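Pledano two-hand bottle set – README

Read this before you train on anything. 1334 demonstrations were recorded by remote control, and 979 were kept. Dirceu Vieira did the keeping and threw out whatever looked wrong to him. His rules are in notes.txt and they are short.

What it covers: two robot hands holding and turning plastic bottles over a green board. Each demonstration has a head view and two wrist views.

What it does not show: that a policy trained on this can handle your bottles. I have heard that claim made for Canex, on 300 demonstrations, and I don't believe it there either. Operators get better with practice, so early and late files differ more than the task labels suggest. Split by operator, never at random.

Known problems
- Force readings before file 700 are uncalibrated. Ignore them.
- "Success" is a button the operator pressed. Živko Kovačević rechecked part of September and disagreed with plenty of it.
- Wrist views are often mostly bottle – fine for contact, poor for knowing where anything else is.
- People appear in some views. Ask before you redistribute.

Sample views
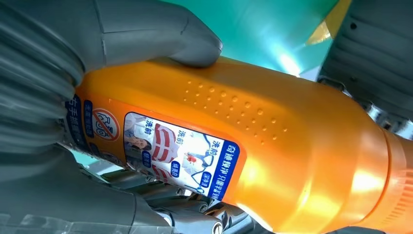
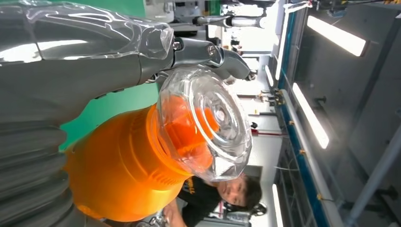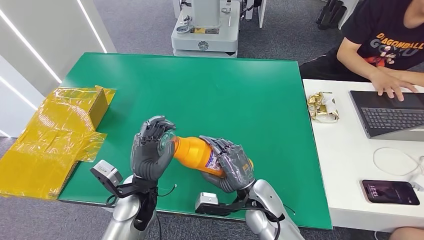 Fig. 1. Wrist view (first two) and head view (last).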